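Novard two-arm folding station, long-term review

We bought the Novard folding station in October to take over the denim line at our returns shop in Feltau. It has two arms with black parallel grippers, a white table and a wrist camera. I have put 1,854 garments through it. Shirts and towels fold well. Jeans are where it went wrong.

The fault is in the grip release. When a layer bunches between the fingers, the controller still reads the part as released and starts the next move with cloth in the jaw. Twice it dragged a pair off the table. The second time a finger pad tore, and the arm kept pulling for 5 seconds before the force limit tripped. I had my hand on the stop button by then. A trip that slow is a safety problem on a machine people stand next to.

Folded jeans with printed designs and stacked layers give it the most trouble, and the wrist view gets little from dark cloth.
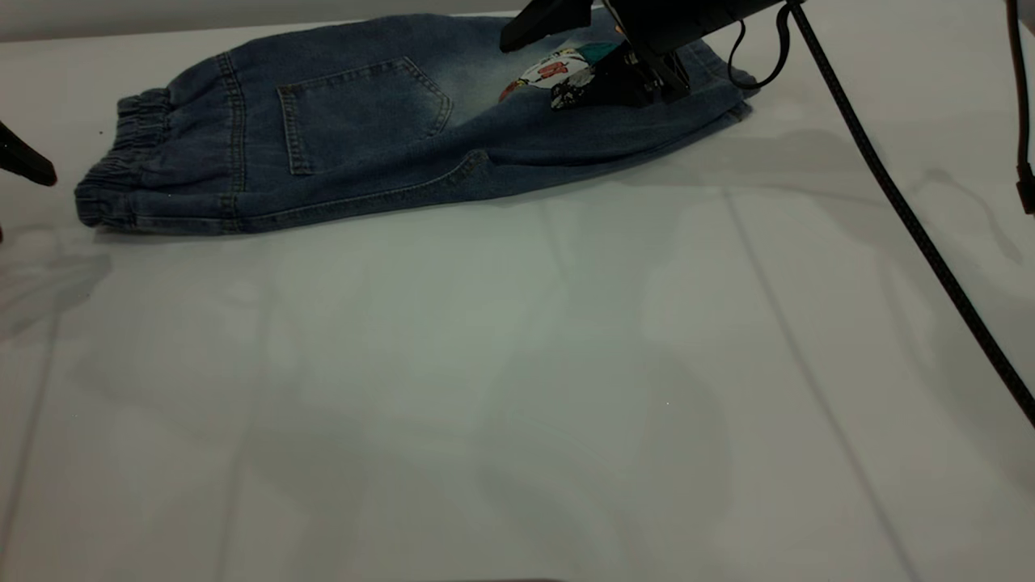
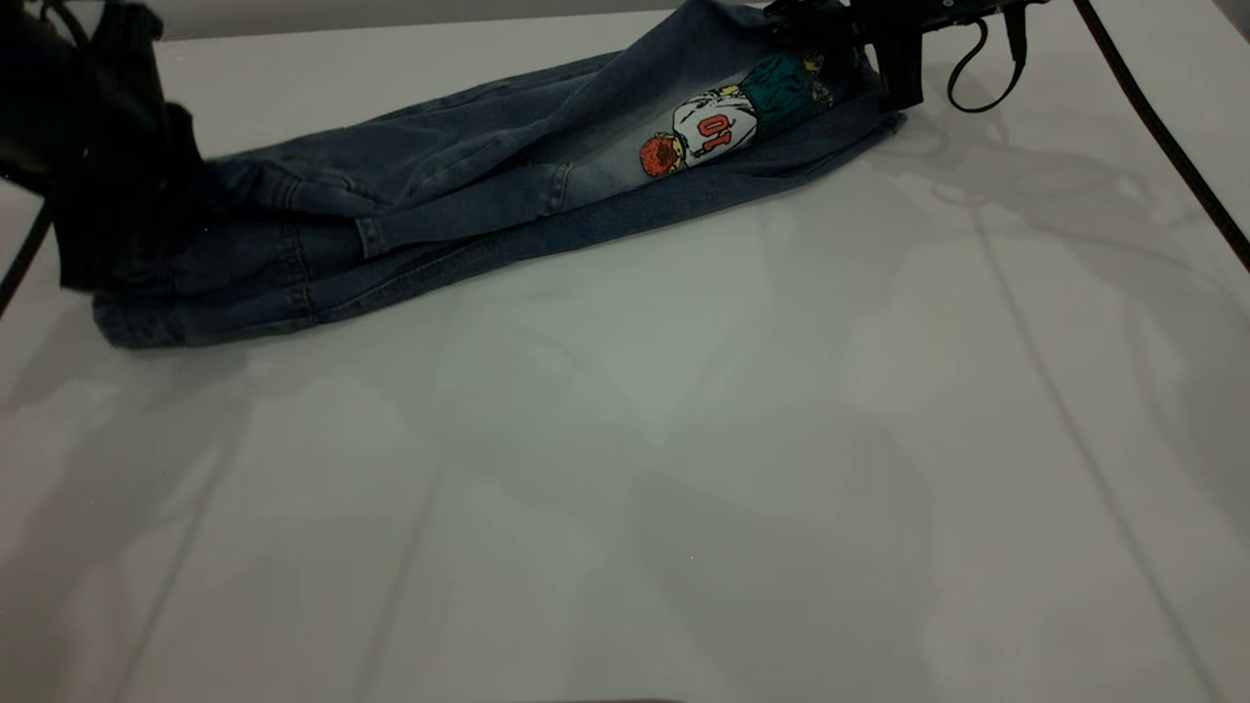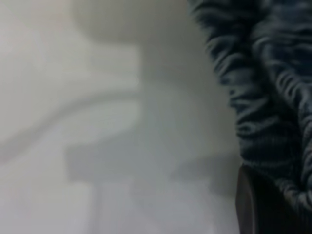 Vinzenz Lehner wrote in to say that his station did the same thing until he lowered the force limit in the service menu, and that the factory setting is far too high for cloth. He also had to replace both finger pads, and the new ones lasted 500 cycles.

I tried the lower limit. The arm now trips sooner, but it also stops on thick waistbands that are gripped correctly, and each stop needs a manual reset. Support has promised a firmware fix and given no date.

Fine for towels and shirts. For denim, keep the guard closed and wait for the update.

Gertraud Danzer
December 20, 2022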